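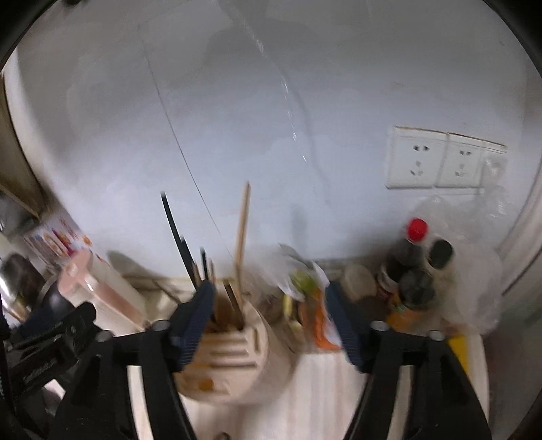
What the handheld grippers will cost us next year

Tuesday, October 7, 2025

I promised in the last issue that I'd finally sit down with the equipment budget, and I did, with a very large coffee and a spreadsheet I'm a little bit ashamed of. So this month it's money talk! If you only come here for the arm videos, skip ahead, I won't be hurt.

The big question is whether to buy more handheld grippers or put everything toward a second arm. I went back and forth on this all through September. The arm is the exciting one (of course it is), but our kitchen sessions run on the handhelds, and a session with one pair stops dead the minute something bends or a screw goes missing. We lost two afternoons that way over the summer and I'm still grumpy about it.

I asked for quotes from two places. Prular wants $268 for a complete handheld, fingers and pads included, and they'll ship in two weeks. Kahraman came in quite a bit higher but throws in a carrying case, and I'll admit the case tempted me. Then I remembered that ours spend their whole lives on a kitchen counter next to the soy sauce. Prular it is, two units, so one new pair and the old pair as backup. 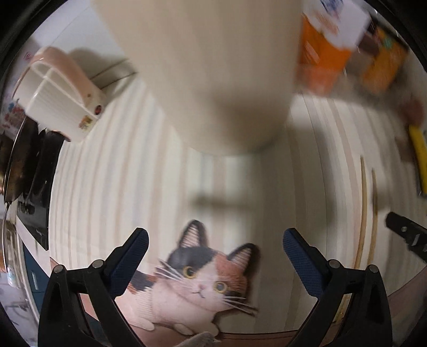

The printed calico cat on the counter, between the two fingers.

Now for the part I got wrong last year, which is pads. I budgeted for them as if they were a one-time purchase. They wear! Kitchens are hard on them, what with oil and steam and all the wiping down afterward, and once the ridges go smooth you're chasing chopsticks all over the counter. A replacement set is $30, and I've put in for one set per gripper per quarter. It looks like a silly amount of rubber on paper, but I'd much prefer to have a drawer full of them than to be emailing Prular on a Thursday night again. 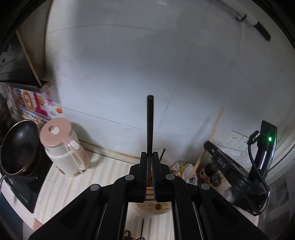
The other line that keeps growing is storage. Every session fills drives faster than I plan for, and the kitchen ones are the worst because people get into it and just keep going. Pludico will rent us space for $98 a month, with no setup fee, and I can drop it whenever I like. Buying our own box would be nearly $600 before any drives go in it. I'm renting through the spring and will look at it again when I know how much we've really piled up.

So where does that leave the second arm? On the list, just lower down. I've penciled it in for the fall and moved the mounting plate and the cabling onto this year's budget, so we can at least get the bench ready. If the Pliltness grant comes through I'll happily tear up the whole plan and order it the same day.

A couple of small requests while I have you. If you've used the Kahraman handhelds for longer than a few months, please write and tell me how the joints are holding up, I've only had them in my hands for ten minutes. And if anybody has found a good way to label grippers so the lefts and rights stop getting swapped, I want to hear it. Ours have had tape on them, then paint marker, then tape again.

Orders go in on Friday. Next issue I'll have the shipping dates, plus the shelf measurements I keep forgetting to send around.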